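2024-10-06

The fall clothing swap at Sonley is back, and it's a big one! The racks at the Plestska hall filled up fast this year, with 618 pieces handed in since August. Coats and rain jackets make up a huge part of the pile, and there are some wonderful ones in there.

Our favorite theme so far is green, in every sense. Lime green windbreakers, olive prints, and cotton with slogans all over it are turning up next to the usual navy and gray. Bright colors used to sit on the rack until closing time. Now they go first. 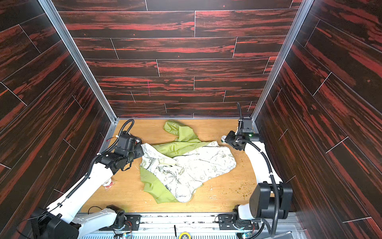

Anything handed in gets a shake, a look at the seams and a turn inside out before it goes on a hanger. The turning is the fun part. A plain jacket can have a terrific lining, and plenty of people walk right past it when it's zipped up to the chin. So the printed ones will hang open at this swap, with the inside facing the aisle.

The slogans alone are worth a visit. "I LOVE RECYCLING" is hard to beat on a swap rack, and "EARTH DAY EVERYDAY" comes close. There's a "PEACE" too, and little beagles for anyone who likes a dog on their clothes (we do).
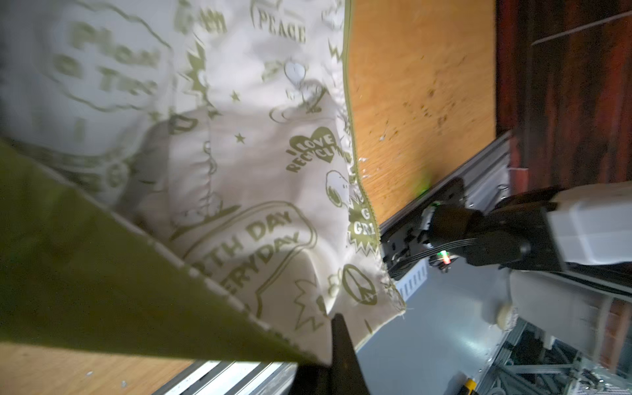

Thin fabrics take some patience. They slide, they bunch up, and a sleeve always seems to end up inside out by the time the collar is straight. Lay the piece flat with the back down, close the zipper halfway, bring both sleeves across the front, then fold up from the hem. Leave the hood for last. It makes a handy pocket for a light jacket, and the bundle stays together in a tote bag all the way home.

Prints do best washed cool and hung up to dry away from the heater. If you're bringing in something with a coated shell, please go easy on the iron - a warm room and a good hanger will take out most creases overnight.

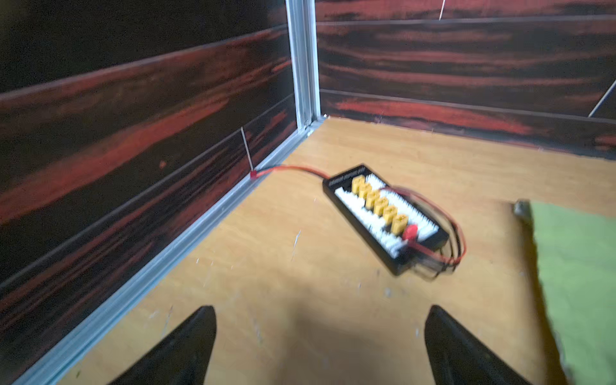 ## How the swap works

- Bring up to 3 pieces, clean and with working zippers.
- You get a token for each one, good for anything on the racks.
- Kids' sizes have their own table and need no token.
- Small repairs are free at the Rirnov sewing corner. Loose hems and missing buttons are welcome, but new zippers take 2 weeks.

There are 200 spare hangers on hand, so no need to bring your own. Pieces left at the end go back in the boxes for the spring round.

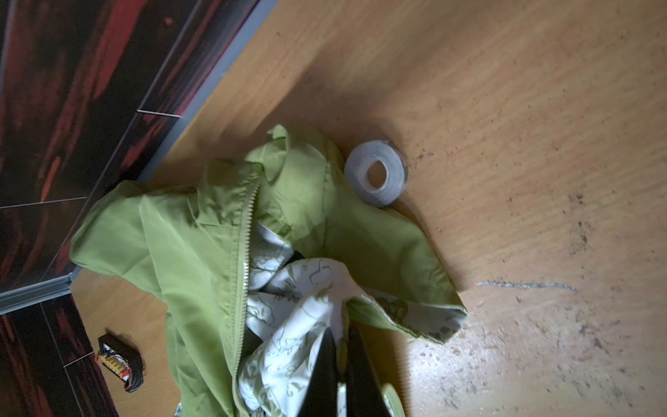 One swapper from Stergiou wrote in asking us to put the windbreakers on their own rack, away from the winter coats, after missing a great one last year that was squeezed in between two parkas. Done! They're on the long rail by the side door, smallest sizes nearest the entrance.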